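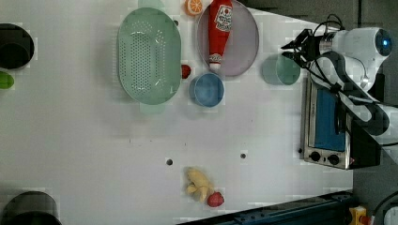
Hand Over Hand: Teaching an Arm to Clear the Table

Lunch hour at Wororcombe and Tamara Shevchuk is on try number 15. Same cup. She's steering the arm from a chair, a controller in each hand, eyes flicking between the table and the screen. Gripper open. Nudge left. Too far. Back again.

"You stop thinking about your own wrist after a while," she says. "Then you go home and pick up a mug wierd."

The job sounds like nothing. Cups, a plate, a colander, a ketchup bottle. Put them where they go. But nothing gets programmed here in the old sense, no list of positions typed in. A person does the task through the arm, the computer records every twitch, and a model called Senda learns from the pile. So far the pile is 167 runs. Shevchuk did most of them.

Why not just grab the arm and push it? They tried, back in February. Hand guiding is quick and it feels natural, but your own hands keep getting into the camera view, and the model learned to wait for them. So, remote control. Slower. Cleaner data.

Aleksandra Wróbel runs the training side and is picky about the messy runs. Keeps them. A fumbled grab that gets fixed is worth more to her than a perfect one, she says, as long as the operator doesnt panic. What she throws out is dithering. Five seconds of hovering over a cup and the arm learns to hover.

Things get moved between runs. Plate over here, fruit over there, bottle on its side. Otherwise the arm learns the table and not the task.

Shifts are two hours, tops. After that the hands get sloppy and it shows up in the recordings.

Next up is the toaster oven door. Shevchuk has had one go at it already and wants the knobs left for somebody else.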